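Progress report to the Lorance Fund, October
Manole safe practice project, prepared by Adjoa Sulemana

We're really pleased with how this period has gone. The draft code of practice for small two-arm cells is written, and the Rondlow team has been working to it every day – with plenty of opinions, which is what we wanted!

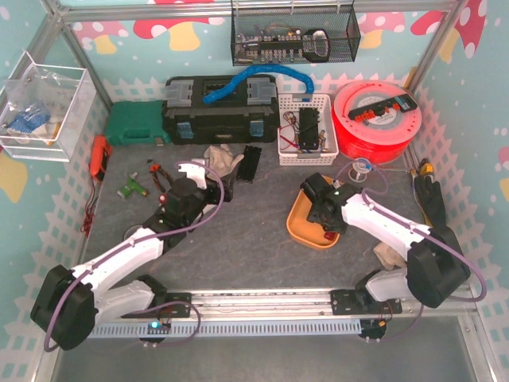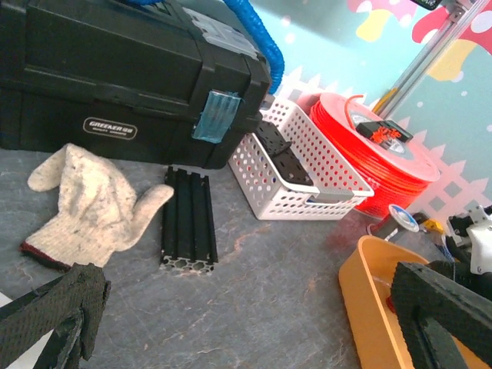 Two-arm cell with tools and workshop items on the mat, seen across the enclosure and from the gripper.

Since our last report we have logged 169 supervised sessions, 119 of them under the new start-up check. The check covers cable routing at every joint, what is on the mat before power goes on, and who holds the stop. Maëlle Grewal rewrote the cable section twice after operators told her it was too vague, and it's much better for it.

Of the 81 comments received on the draft, most were about labelling and storage. We've coloured the revised clauses so your reviewers can find them quickly.

Still to do: the speed limits for shared reach, and a trial at the Ernen site. We'd love one of your staff to join us there on the Wednesday.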